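Comparing Two Gripper Jaws on a Small Servo Arm
Project report, Robotics Lab 2, Starnby campus
Murray Tomoana and Keegan Ngata

1. Setup

Our project compared two sets of jaws on the same desktop arm. The first set was the stock flat jaws. The second was a curved set we drew ourselves and called Stornitus. We wanted to know which one was better for picking up toy cookware by a lid knob or a small handle. The arm was worked by hand from a controller, and we took turns driving it at a toy kitchen. 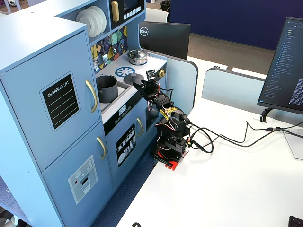

Figure 1. Arm on the desk in front of the toy stove, with the code editor open on the monitor.

Every run was logged with the jaw set, the driver, the target and the result. A run counted as a success if the lid or pot was lifted and held for 8 seconds. We did 175 runs in total. Most were done in the morning, when the lab was quiet and we could leave the arm powered between runs.

2. Lids

The flat jaws closed on the lid knob quickly but let it turn. Once the lid tilted, the driver usually had to put it down and start over. The curved jaws took longer to line up, around 24 seconds on a normal run, and held the knob better after that. Keegan was faster with both sets.

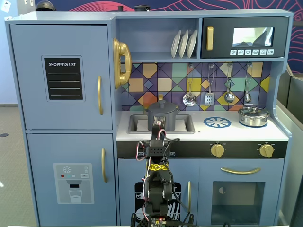 We also had trouble with the wrist servo. It drifted a little after long sessions, and the gripper ended up low. We fixed this by homing the arm after every block of runs. The early runs without homing are still in the table but are marked with a star.

3. Pots

Side handles were harder than knobs. The gripper had to come in from one side, and the curved jaws were too wide to do that well next to the sink wall. Flat jaws won this part. We think a narrower curved jaw would close most of the gap, but we ran out of time to print one.
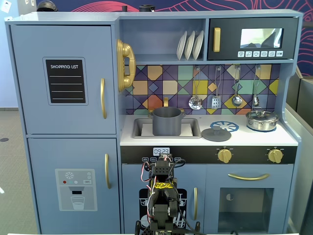

Why did you not use a stronger arm?
The Fröhlich arm in the Cestthorpe lab was booked until February, and the jaws we designed only fit the small one.

4. Next steps

Print the narrow jaws, repeat the pot runs with homing on, and add a third driver.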